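The Bedside Clutter Project: What Ends Up on a Bed, and Where Should It Go?

By Abenezer Abera
2026-09-25
6 comments | 282 shares

For my design studies project I wanted a subject close to home, and it doesn't get closer than the bed! In our family the bed is a table, a shelf, a pharmacy counter and (late at night) a place to sleep. My question was simple: if you had to clear a bed in one go, what groups would the things fall into, and could one small organizer hold them all?

I called the organizer Cilar. It started as a sketch on the back of a chemistry handout and went through two cardboard versions before I dared to cut any real material.

Part 1: Sorting

I began with medicine, which I expected to be the easy group. Boxes are flat, they stack, they have corners. But a throat spray with a person's head and a glowing dot at the throat on the front is easy to find again, even for someone who can't read the Chinese name, 口洁喉雾剂. A box with a green cartoon parrot is just as easy. I loved this! It meant the pictures on the packs could do the work of labels, as long as the organizer let you see the fronts. So the first rule of Cilar became: boxes stand up, fronts showing. 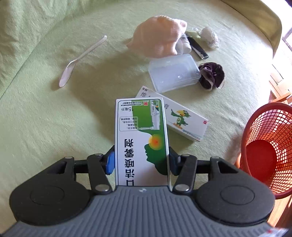

Part 2: The Small Stuff

Small things were much harder, and much more fun. A white plastic spoon, a dark purple scrunchie, a little white bottle - none of them stands up by itself in a slot, and they don't belong together in any way I could think of. My first cardboard version had a narrow pocket for each kind of thing. It looked great on paper and was annoying to use. The second version had one shallow open tray, and my aunt started using it before I had finished gluing it.

Soft things got their own rule too. Pink knitted cloth takes up far more room crumpled than folded, so I added a wide section at the back where a folded cloth can lie flat. Tissues go next to it.

Part 3: Trash

I first drew a tiny trash cup on the side of Cilar. Then I crossed it out, because a waste basket by the bed does the job better and you can empty it without moving everything else.

What I Would Change

The front lip is too low and boxes lean forward when the tray is full. I'd also like to try a fabric base, which would sit better on a textured bedspread than cardboard does. The next version is planned for October, and I already have the fabric picked out!

Contact | Copyright Abenezer Abera | Back to top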